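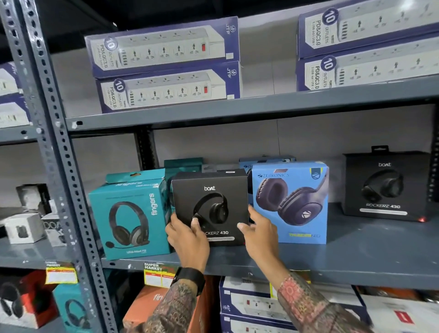 Middle shelf, headphone boxes: boAt Rockerz 430 next to Zebronics Thunder Neo

Re: [dernton-stock] Shelf order, audio bay

On 12th December, Soltani wrote:
> Can the headsets go up with the extension boards? The
> Andis delivery adds 11 cartons and the middle shelf is
> 85 cm wide.

No. The JTP boards stay on the upper shelf – the boxes stack flat, and headset boxes with hanging tabs do not. Keep the middle shelf for audio only:

- Fingers headset left of the Rockerz 430
- Zebronics to the right of it
- duplicates behind, same model where possible

Box fronts face out, model name readable. Overflow goes to bay 4 until the Vivau racks arrive. The stock sheet still has the September layout; I will correct it tonight.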